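Unit 3: Sorting and Storing Small Household Items
Instructor: Khairul Pangaribuan

Students begin with the smallest pieces and place them on a light surface. 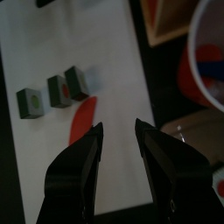
Fig. 1. Three small blocks on a white board.

Larger items are kept along the back of the table. Bowls and cups remain

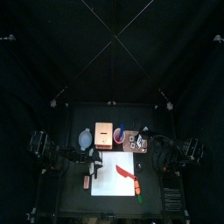 upright, and utensils may be stored in a cup. The row should be in place before sorting begins.

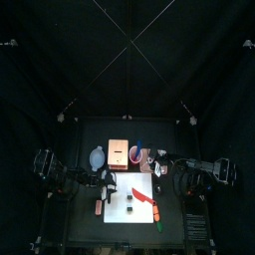

Use of Trays

A shallow tray with a raised rim is suitable for cards and flat pieces.

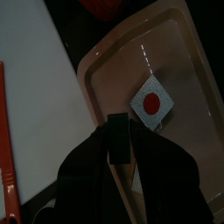 Fig. 2. Tan-brown tray with rounded corners.

Gredell Course Office | Back to top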